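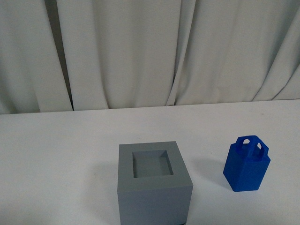

## Rathjen at Lornia, Sunday's game

Aug 3, 2021

I drove to Lornia on Sunday to see Rathjen play the last road game of the season. It's 75 miles each way. We lost 11-2. I had a good time anyway, and I want to get it down while I still remember the order of things.

For anyone new, this is summer ball. College kids mostly, wooden bats, host families, a bus that smells like sunflower seeds. There was no season last year. This year they put together a short schedule and dropped the two teams farthest north, so we have seen a lot of Lornia. I had already seen them three times at our place, and we won two of those, which is why I thought the trip was worth the gas.

Parking at Firkari Field is on the grass past the left field fence, and it's free if you get there an hour before. I got there forty minutes before and paid. The man taking the money told me the lot would fill up, and he was right. They announced the crowd at 662. I don't think we've had half that at home on any night except the fireworks.

I sat on the third base side, four rows up, behind a family with a radio. There are no real seats at Firkari except for a section behind the plate. Everything else is bleacher, so bring something to sit on. I forgot again.

## How it went wrong

Our starter was the tall left-hander who threw so well in the home opener. He had nothing on Sunday. The first batter walked on five pitches, the second bunted for a hit, and the third hit one off the scoreboard. It was 3-0 before I had the foil off my sandwich.

He settled down in the second and got through the third with a double play, a nice one, started by our shortstop going to his right. Then in the fourth it all came apart. Two walks, an error at first on a ball that should have ended the inning, and a double down the line that the whole dugout thought was foul. From where I was sitting I thought it was foul too, but I'm on the third base side and I root for Rathjen, so take that for what it's worth. Our manager went out and talked about it for a long time. He didn't get tossed. He walked back and sat down and a pitch later it was 7-0.

I've been going back and forth on whether the starter should have come out after the second walk. The bullpen was moving by then. There was a day off coming on Monday, and there is no reason to save anybody in the last week. On the other hand he'd gotten out of trouble an inning before, and these kids are here to learn how to pitch with men on.

I put a short version of this on the message board Sunday night and got some answers.

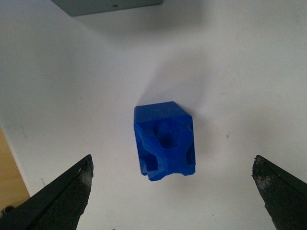 Yvonne Entwistle thinks I have it backward. Her view is that the walks were fine and the real mistake was playing the infield in with one out and a three-run deficit in the fourth, when you should be happy to trade a run for an out. She also wrote that the first baseman has been playing out of position since April, when he was still with his school team, and that you can't pin that error on him alone.

She has a point about the infield. I hadn't noticed how shallow they were until I read that, and then I remembered the ball that went past the second baseman, which he'd have had easily at normal depth. I still think you go get the pitcher. But if you do leave him in, you have to give him room to get a ground ball.

I don't know about the first baseman. He has looked all right to me most nights. He has trouble with throws in the dirt to his backhand side, and the throw on Sunday was in the dirt to his backhand side.

## The two runs

Our two runs came in the sixth. The catcher led off with a single up the middle, his third hit of the series. The center fielder followed with a walk after falling behind 0-2, and fouled off four or five pitches doing it. That was the best at-bat of the day by anyone in our uniform. Then a wild pitch moved them both up and the designated hitter lined one over short to score them.

The Rathjen side of the bleachers got pretty loud for a score of 9-2. There were more of us than I expected. I saw a lot of green caps, and a couple of the host families had driven down together. For a few minutes it seemed like there might be a game in it. Then we hit into a double play on the first pitch, and Lornia got both runs back in the bottom half.

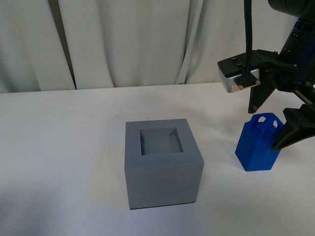
After that both managers started emptying the bench. I like this part of a bad game more than I should. You get to see the backup catcher, who has a better arm than the regular one and can't hit at all. You get the freshman from the junior college who has pitched three times all summer. He came in for the eighth and struck out the side on eleven pitches. I'd write 11, but I've already used it for the score, and that one hurts more. His fastball had some life on it, and he worked fast, and I'd like to see him start one of the games this week -- there's nothing to lose at this point.

We're out of the playoffs, by the way. We were nearly out before Sunday and now it's official. Lornia is in, and will host the first round.

## Food, heat, the drive

I was asked last time to say more about the food. Firkari has one stand and one truck. The stand does hot dogs, popcorn and nachos, and the line moves well until the fifth inning. The truck sells grilled corn and a pork sandwich, and the sandwich was good. I brought my own from home and then bought one of theirs too. Cash only at the truck, cards at the stand.

There is hardly any shade. By the third inning the people in the top rows had moved down behind the concession building and were watching through the fence. Bring a hat and more water than you think you'll want. They let you bring in a sealed bottle.

I stopped at Cunero on the way home, the diner at the junction where the road splits for the lake. I've been stopping there after Lornia games for years, and I was glad to see it open again. The hours are shorter than they used to be and they close at eight. The booths by the window were full of people in Lornia shirts, so I sat at the counter and had pie and coffee and listened to them go over the fourth inning. They all thought the double was fair by a foot.

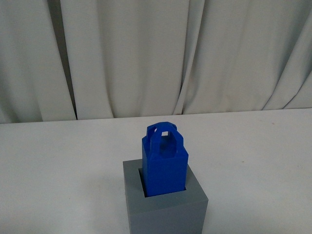 The drive back took longer than the drive down. They have the highway down to one lane past the bridge, and the sun was right in my eyes until it dropped behind the hills. I got the end of the major league game on the radio, lost it, and then drove the last half hour without anything on.

What's left is three home games, Wednesday through Friday, all starting at 6:30. Friday is the last one. They'll do the host family thing on the field before the first pitch, so get there by six if you want to see it. The left-hander won't pitch again this summer, from what I hear. He goes back to school early.

I'll be there Wednesday and Friday. Thursday I have to work late, so if somebody could keep a scorebook and send me a copy, I'd appreciate it. I have every home game so far and I'd hate to have a gap in the last week.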